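Gripper comparison for the Fandulus project – progress report to Brurno, 2026-07-18 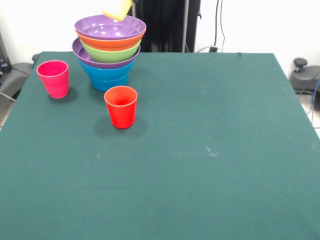

Since the last report in February we have finished the first comparison of the two finger types. All trials use nested plastic bowls and cups on the felt table. We recorded 3807 grasp attempts, against 3000 promised in the plan.

The short fingers are better at taking one bowl by the rim. The long fingers often pull up the bowl under it also, and then the stack leans. For cups both types are equal. We tested closing force up to 50 percent of the maximum – above this value the thin rims bend and we stopped.

Still open is the new controller from Irkomero. It arrived late, so the arm comparison moves to the next period. The budget is not changed by this.

Dirk Van der Linden

Comments

Hứa: Did you use the same felt for both finger types?

Dirk Van der Linden: Yes, the same. We only brush it between series.

Related
Fandulus: work plan and milestones
Choosing finger pads for thin rims
Irkomero controller – installation notes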